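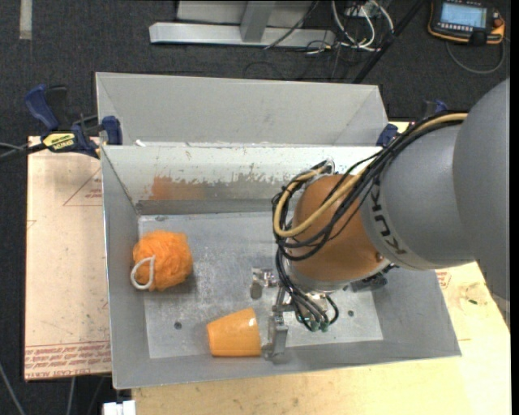
The arm over the front bin, with the cup and the yarn ball.

Two people wanted for the bin picking build, Ilton shared workshop

We are looking for two people to join a small group building a bin picking cell at the Ilton workshop. The project is called Gazi. It runs on Saturday mornings and one weekday evening, and we would like the new people to start in April.

The arm is a KUKA with a two-finger gripper. The job we have set ourselves is to get it to take mixed objects out of a metal bin and put them into a second bin behind it, with no one touching the pendant between picks. Soft things and round things are giving us the most trouble. Yarn snags on the linkage, and cups roll when the finger meets the rim at the wrong angle.

Place 1: mechanical

You would take over the gripper fingers and the cable routing. Cables and hoses run along the outside of the arm and loop round the wrist, and we want them held closer so the wrist can turn further. The fingers need new tips. We have a mill, a small lathe and a decent stock of aluminium offcuts. You should be able to work from a drawing and make one yourself. The bins are held with bar clamps for now and you would also be asked to design a proper fixture for them.

Place 2: software

You would work with Rajitha Herath on grasp selection. The code is Python with some C++ and lives in a shared repository. We have logged 200 picks so far and want another 200 before anything in the planner is changed. Some of the work is dull: placing objects, starting a run, writing down what happened. Everyone takes a turn at it.

What we ask

Five hours a week between April and the end of the summer. You need to be a member of the workshop, or willing to become one, and you must do the robot induction with Nazma Bandara before you go inside the taped area. It takes one evening. Experience with industrial arms is useful for the mechanical place but we will teach it. For the software place you should already be comfortable with Python.

Under-18s cannot take part in this one, as the workshop's insurance does not cover them for the arm.

What you get

This is unpaid. Materials are covered by the project, and members of the group pay £15 a month for the workshop in place of the full rate. Your name goes on the write-up, and the drawings and code will be published at the end for anyone to use. Tea is free, parking is not.

How to apply

Send a few lines to Tassanee Khunthong at the workshop office saying which place you want and what you have built before. Photographs of past work are welcome, finished or otherwise. A CV is not needed. Please say if there are evenings you cannot do.

We will invite people in on a Saturday at 10 am to see the arm running and meet the rest of the group. If you have access needs, mention them in your message. The cell is on the ground floor and the door from the yard is step-free.

Questions about the mechanical place can go to Cleiton Godoy, who is usually at the benches after 6 pm.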